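Keys, Cards and the Side Door: News from the Brollatdale Reading Rooms

10 June 2023

Well, friends, the new locks are in at last! Those of you who have been with us since the old days will remember the side door on Pylypenko Street and the special way you had to lean on it (shoulder first, then a little lift) before it would let you in. It had been doing that since 1945 if the stories are right, and I will confess I got a bit sentimental when the old lock came out, even though I have said plenty of unkind things to it over the years, mostly in February with a bag of returned books on each arm.

The fitting was done by Enura, who were in and out much faster than we feared and left the hallway cleaner than they found it. The front door, the side door and the map room are all changed over. The basement store keeps its old lock for now, so please hang on to that key if you have one.

If you lead an evening group, your new set is waiting for you at the front desk. Bring the old set along and we'll swap them over, and you'll be asked to sign the book. Sets can be picked up any time the desk is open, and we would love to have them all out before the summer program starts, especially for the Gultusska language circle, which meets so early that there is hardly ever anyone here to let them in.

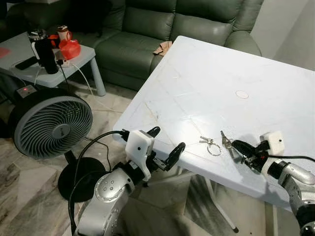 Keys on a split ring.

A small favor while I have you. Please don't write the name of the building on your key tag! Your group's initials will do nicely. And if a set does go missing, call the desk on extension 24 right away, even if you feel silly about it. We have all left keys in a coat pocket at one time or another, and we'd much sooner hear from you early.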